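From: Noemí Cortés
To: Letlow Members List
Subject: Re: Changes to reading room hours and the loan period

Dear members,

Thank you to everyone who wrote in after the December notice. Several of you raised the same points as Mr. Jaramillo, whose message is quoted in part below, so I am replying to the full list.

Teodoro Jaramillo wrote:

> I understand the need to shorten the evening hours at the Briledora
> branch, but the notice does not say what happens to items already
> on loan. I have two volumes of the Stougaard county survey at home
> under the old loan period. Are they now due sooner?
>
> I would also like to know whether the map cabinets will stay open
> to members without an appointment. At Plurkow they have been locked
> on every visit I have made this fall.

On the first question, no item already on loan is affected. The new period of 29 days applies only to items checked out after the change takes effect. Anything borrowed before then keeps the due date printed on its slip, and one renewal may be requested by telephone or at the desk in the usual way.

Items from the survey series may be renewed once. If another member has placed a hold, the desk will contact the borrower before the renewal is refused. Please do not return survey volumes through the outside drop, as the bindings have suffered from it.

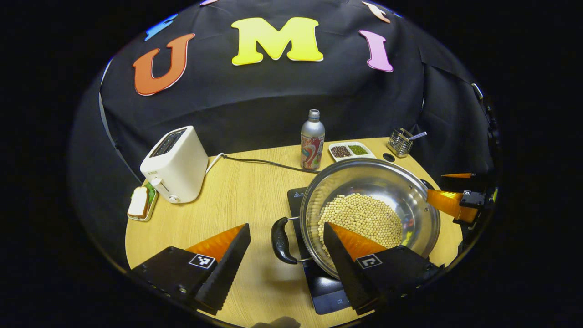
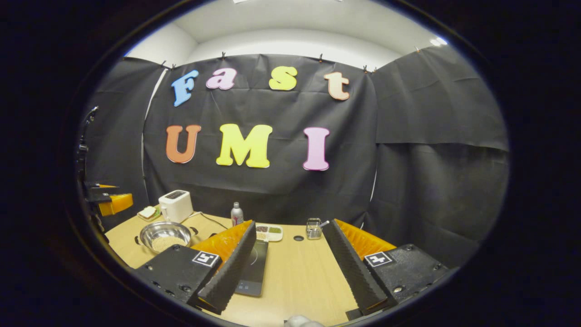 Foam letters against a black backdrop.

On the second question, the map cabinets at Briledora will remain open during all staffed hours. The cabinets at Plurkow are locked while the sheet index is being corrected. The old index lists 1518 sheets, and a number of entries point to the wrong drawer. Members who need a particular sheet at Plurkow should write to the desk by noon on Wednesday, giving the sheet number if they have it, and it will be set out in the reading room for the rest of that week. Sheets may be consulted on the large table only. Tracing is permitted in pencil over the clear film supplied at the desk.

Two smaller matters were also raised. The reading room at Briledora has 34 seats, and the reservation form still shows the former figure; the form will be corrected. Guest passes remain limited to one per member per visit, and guests must sign the register on arrival.

Members who prefer to receive notices by post should reply to me directly, not to the list, and include their membership number.

Sincerely,

Noemí Cortés
Member Services
Letlow Library Association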